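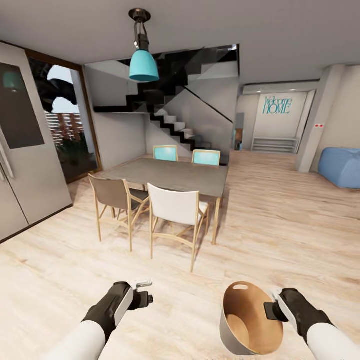
Leaving Home, Leaving the Tax System: What People in Pollell and Tokon Understand About Departure Tax

Final project report, Personal and Small Business Taxation
Hiebert College
Submitted by Parveen Chaudhry

Why I chose this topic

When my aunt and uncle moved overseas to be closer to their daughter, they did everything you would expect careful people to do. They forwarded the mail, closed the accounts they didn't need, gave away a very large number of plants, and cried at the airport. What they did not do was tell anyone at tax time that they had left Canada, and they only learned what that meant when a letter caught up with them at their new address. It all got sorted out in the end (with a fair bit of help and some late nights at my mother's kitchen table, with me reading forms aloud over the phone), but it left me curious about how many other families go through the same thing. When our instructor asked us to pick a tax rule that touches ordinary households, I already knew mine.

I should say early on that I am a student and that nothing in this report is advice. Rules change, and a person's own facts matter enormously in this area. If you are packing boxes as you read this, please go and talk to someone qualified!

The rule in plain words

Canada taxes people mainly on the basis of where they are resident, and citizenship has very little to do with it. A Canadian citizen who truly settles somewhere else can stop being a resident for income tax purposes, and a person who has never held a Canadian passport can be a full resident. Some of the people I spoke with had this mixed up with the American system, where citizens living abroad still file at home, and I can see why, as so much of what we read and watch comes from south of the border.

Residency is decided by looking at ties. A home kept available in Canada, a spouse or common-law partner who stays behind, and dependants who stay behind are treated as the important ones. After those come the smaller ties, such as a driver's licence, a health card, bank accounts, a car, or memberships. A single small tie will not usually make a person resident, but they are looked at together, and this is where people start to feel unsure of their footing.

When somebody does stop being a resident, they are generally treated as though they had sold many of the things they own at fair market value on the day they left, and bought them straight back again. If a thing has gone up in value, there may be a capital gain to report, even though no money has changed hands. Most people call this departure tax. Several kinds of property are left out of the pretend sale, including real estate in Canada and registered plans such as RRSPs. Shares in a non-registered account are usually caught, and so are shares in a family company, and that second one can be a real shock for a small business owner who has never thought of the company as something with a price tag.

It is sometimes possible to put off paying the tax until the property is really sold. You have to ask for this, and for larger amounts you may have to give security as well. A person with enough property may also have a separate list to file with their final return, and there can be a penalty for missing it even when no tax is owing. That was my uncle's trouble, more or less.

How I did the work

I used a short paper and online questionnaire in 2 communities, Pollell, where the college is, and Tokon, where I grew up and where I could count on people being patient with me. I ended up with 122 completed questionnaires. I then sat down for longer talks with 8 people who had either moved abroad and come back, or had a close relative who had moved. Everyone agreed to take part and no names are used.

I called the questionnaire Cletudent, a name my younger cousin made up when she was trying to say something else entirely, and it stuck so firmly that it is now on all of my folders. It asked whether people had heard of departure tax, what they thought made someone a resident, and where they would go first with a question. There was also a blank space at the bottom for anything else, and I am so glad I left it in, as people wrote lovely long notes there, some of them carrying on over the back of the page.

The one thing I would change is the wording of the second question. I asked "What makes a person a resident of Canada?" without saying "for income tax", and plenty of people quite sensibly answered about immigration status. I have kept those answers, but I was careful about how much I leaned on them.

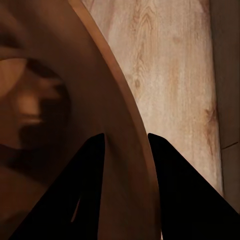
Page 8

What people told me

The most common belief by far was that residency comes down to counting days. People had heard that if you are out of the country for a bit more than half the year, you are "out". There is a day-counting rule in the Canadian system, but it mostly works in the other direction, to bring in visitors who have stayed a long time. A person who keeps a house and a spouse in Tokon and spends most of the year working overseas may well still be resident here, whatever the calendar says. (Tax treaties can change the answer, and I come back to them further on.)

Many people also assumed that a tax could only apply when something was sold. I have a lot of sympathy for this. As one woman in Pollell put it to me, "How can they tax me on money I haven't got?" She had a modest portfolio left to her by her father, she had moved away for a job, and she had to sell part of it to pay the bill. She hadn't known she could ask to put off the payment, and she told me this without any bitterness, which I rather admired.

A retired man in Tokon had the opposite experience. He kept so much in Canada, including the house, the truck and a curling club membership he was very proud of, that he was found never to have left for tax purposes at all. He had been filing as a non-resident and had to go back and redo his returns.

On where to turn for help, the answers leaned heavily towards family and friends who had already moved. Accountants came next. Official guides were mentioned less often, and several of those who had tried them said they were hard to follow without already knowing which words to look up. I felt that way myself in December, when I was doing my background reading, and I had a whole course behind me.

A note on treaties

My first draft left treaties out altogether and my instructor kindly sent it back. Canada has tax treaties with many countries, and where both countries would call a person resident, the treaty usually has tie-breaker tests to settle it. They look at things like where the person has a permanent home and where their personal and economic ties are closer. A person can be treated as a non-resident of Canada because of those tests even though they have kept some ties here, and the pretend sale can then apply to them as well. Only 2 of the people I interviewed had known a treaty might matter to them.

Suggestions

I would love to see a one-page sheet, in everyday language and in the languages people in our area speak at home, kept wherever people already go when they are planning a move, such as libraries, settlement offices and travel clinics. It would not need to explain the whole rule. It could ask whether you are keeping a home here, whether your partner is staying, and whether you own investments or shares in a company, and then say clearly that a yes to any of these is a good reason to get help before leaving. I have drafted one as Appendix B, and my aunt has read it and says she would have understood it, although she also says I should make the print larger.

Thanks

My thanks to everyone in Pollell and Tokon who filled in a questionnaire, to the reference desk at Hiebert College for finding me the older guides, and to my mother for the use of the table. The blank questionnaire is attached as Appendix A.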